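Moved to second shift and my meals are a mess – what do you eat, and when?

Posted by Qiuyue Shi
2023-02-17

Hi all! I switched to second shift in January and I like pretty much everything about it except the food. I start in the middle of the afternoon and get home close to midnight, and I can't figure out which meal is supposed to be which.

Some background. On my old schedule I was a totally boring eater: oatmeal, a sandwich, whatever my husband cooked. Now I get up when he's long gone, have coffee and nothing else (I'm just not hungry when I wake up), then I panic at lunchtime and eat something huge so I'll "make it through." By the time our meal break comes I'm either still stuffed or starving, there's no in between. Then I come home, everyone's asleep, and I stand in the kitchen in my coat eating cereal out of the box. I've been lying awake until 2 with heartburn most nights.

At work we have a microwave (one, for the whole floor, so there's a line) and a fridge that I'd rather not talk about. Break is 30 minutes. The closest place that's open is Mac Mathúna, the deli on the corner in Melitmont, and it's good, but I spent $137 there last month without noticing, and that was mostly soup and those rolls with the seeds.

I did buy a food jar, a Plilex, because my sister swears by hers. I filled it with rice and chicken from the fridge that I'd heated up in the morning, and by break it was lukewarm and sort of gummy. So either I got a bad one or I'm doing it wrong.

What I'm hoping to hear from people who do these hours:

Do you eat your main meal before work or on break?
Is there something you can have when you get home that doesn't keep you up?
How do you pack hot food so it's still hot?

I'm not looking to lose weight or do a special diet. I just want to feel like a person at nine at night. Thanks in advance, and sorry for the long post!
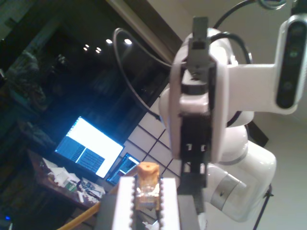

deb_on_swings

Big meal before you leave the house, small one on break, tiny one when you get home. I did second shift for years and everybody I knew who was comfortable on it ended up doing some version of that, and the ones who weren't lived on chips and had stomach trouble.

Your jar is probably fine. You have to preheat it! Fill it with boiling water, put the lid on, leave it while you heat up your food, then dump the water out and put the food in right away. And the food has to go in really hot, like too hot to eat. If you're reheating it in the morning and leaving the house after lunch, it's already lost a bunch before you even get to work. Do it as the last thing before you put your shoes on.

Also rice is hard in a jar, it keeps soaking up whatever's in there. Soup, chili, stew, beans, all great. Pasta goes mushy. If you want rice, pack it on the dry side and bring the saucy part separate.

Qiuyue Shi

I did not know about the boiling water. The little paper that came with it was all about how to clean the lid. Trying it tomorrow, thank you!!

mr_tibbets

just skip breakfast and have two meals, works for me. I do a steak at 1 and a protein bar on break. coffee till 8. never had a problem sleeping

deb_on_swings

Please don't drink coffee until eight if you're already lying awake.

oleander77

I went through exactly this when I changed over, so this is going to be long, get a cup of something.

The thing that fixed it for me was to quit calling the meals breakfast, lunch and dinner. I had it in my head that the thing I ate at midnight was "dinner," because I was home and it was dark, so I was making myself a dinner. Spaghetti! At midnight! And then I'd be propped up on three pillows wondering what was wrong with me. When I started thinking in terms of hours since I got up, it got a lot easier. You get up, a while later you have something, a few hours later you have your real meal, a few hours later you have your smaller one, and then you're winding down. Your clock is shifted, that's all, and your stomach doesn't much care what the meal is called.

So my day goes more or less like this. I get up around nine and have toast or half a banana with my coffee, even when I don't feel like it. I wasn't hungry in the mornings either, and I think a lot of that was from eating so late the night before. It came back after a couple weeks. Then I cook at noon and sit down at the table with a plate and eat a proper hot meal – meat or eggs, potatoes, vegetables, whatever my family's having that night, only I get it first. I make the full pan, eat my part, and the rest goes in the fridge for them. My daughter thinks it's hilarious that I've already had dinner when she gets home from school, but it also means nobody's cooking twice, and my husband only has to turn the oven on.

Break food should be something you could eat cold if you had to. I know that sounds sad, but with one microwave and a line you can lose half your break standing there holding a bowl. My regulars are lentil salad with feta, cold sesame noodles, a hard-boiled egg with crackers and cheese and an apple, or leftover frittata, which I'd eat cold over hot any day of the week. In winter I take the jar with soup like Deb says. I make one pot on my day off and freeze it in flat bags, and the bag thaws in the fridge overnight.

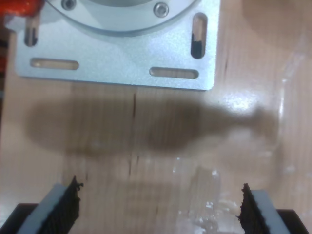
The soup I make the most is just onions, carrots, a can of white beans, a can of tomatoes, and 900 ml of broth (that's one carton where I shop). Cook the onions and carrots slowly in oil until they're soft, put everything else in, simmer it until you're bored, and mash some of the beans against the side of the pot with your spoon. Salt, pepper, a bit of vinegar at the end. If you have a rind from a piece of parmesan throw that in too. It holds heat really well in a jar because it's thick. Thin brothy soups cool off faster, or at least they do in mine.

About the fridge at work – I gave up on ours too. I carry a little insulated lunch bag, a Zoson, nothing fancy, with an ice pack in the bottom, and it stays at my spot. No one has eaten my yogurt since. If you do this, freeze the ice pack flat or it'll never close.

Now for the midnight part, which was my worst one. You need a plan before you walk in the door, because tired you is going to eat cereal out of the box every time. I leave a plate or a bowl out on the counter before I go to work, with a spoon next to it. Sounds silly! But I come in and it's like somebody was expecting me, and I sit down. What goes in it is small and plain. A piece of toast with peanut butter, or some oatmeal made with milk, or a banana and a few crackers. Nothing fried, nothing with tomato, no chocolate (I'm still a little bitter about the chocolate), and no orange juice, which I used to gulp straight from the fridge and which was doing me no favors at all. Then I stay upright for a while. I fold laundry or do the crossword. If I go lie down right after, I pay for it, even with the toast.

If the heartburn keeps up once you've stopped eating big late at night, I'd ask your doctor about it. Mine went away but my brother's didn't, and he needed something for it.

And don't be too hard on yourself about the deli. I'd pick one night a week and make it your deli night and enjoy it. I'd have the seeded roll too.

One more thing, days off. My first months I'd flip right back to family hours every weekend and then spend the first two days of the week feeling awful. Now I keep my big meal at noon on my days off too and have a little something with everyone in the evening so I'm at the table. The kids don't notice what's on my plate. Mostly they notice if I'm cranky.

Qiuyue Shi

This is so helpful, I read the plate and spoon part out loud to my husband and he's already offered to leave it out for me. Can I ask what you do about the frittata getting watery? Mine always has a puddle under it by the next day.

oleander77

Cook your vegetables first and let them cool before the eggs go in, especially zucchini and mushrooms. And put a folded paper towel under it in the container. If it's still wet try fewer vegetables, I always want to put in the whole drawer.

deb_on_swings

Seconding the paper towel. Let us know how the jar goes!

Qiuyue Shi

Update on the jar: boiling water, chili straight off the stove, lid on, out the door. I burned my tongue on break. Very happy about it. Going to try the bean soup on Sunday, and I'm off to find out if my store has the flat freezer bags or only the kind that stand up.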